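Zukutura stone bowl set – review after one month

Posted 24/05/2020 by Yannick Gilbert

I bought the Zukutura dolsot set in April, when the Korean place I usually go to was closed and I wanted bibimbap with a proper crust. The set is one granite bowl, a lid, a tray and a pair of grips. The bowl weighs 866 grams by my kitchen scale, lighter than the Cheema bowl I had before.

Seasoning took an evening. You soak it in salt water, dry it, rub it with sesame oil and heat it slowly. The leaflet covers this in one badly translated paragraph, so look up a second set of instructions.

On a gas burner the bowl needs 20 minutes on low to get hot all the way through. After that the rice crackles for a good while at the table, and the crust lifts off in one piece if you oil the bottom first. Soft tofu stew works too, but it boils over easily – fill it two thirds at most.

The grips are the weak point. They slip on the rim, and I went back to my old Trirkex pair after a week. The tray is fine. The lid rattles.

It does not work on induction. Vallureo sells a larger bowl for 50 dollars more, but for one person this size is enough.

Good: heat, crust, easy to clean with hot water and a brush.
Bad: grips, leaflet, lid.

I would buy it again without the grips.
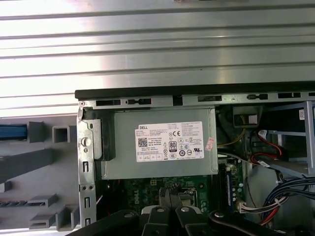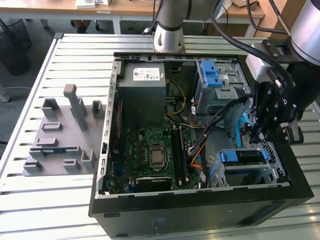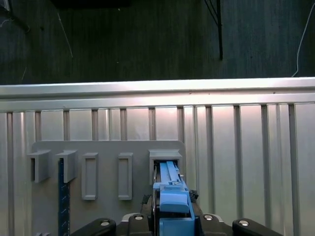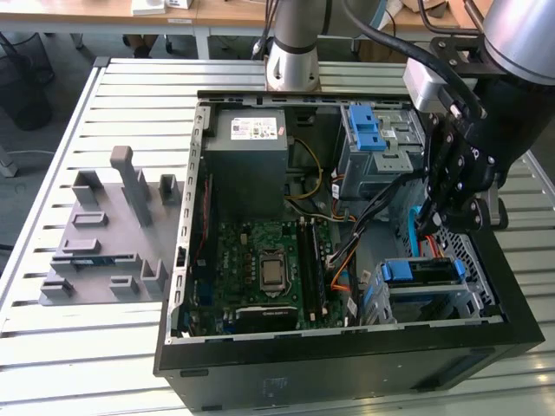
Second and fourth photos: desktop tower on its side, side panel off.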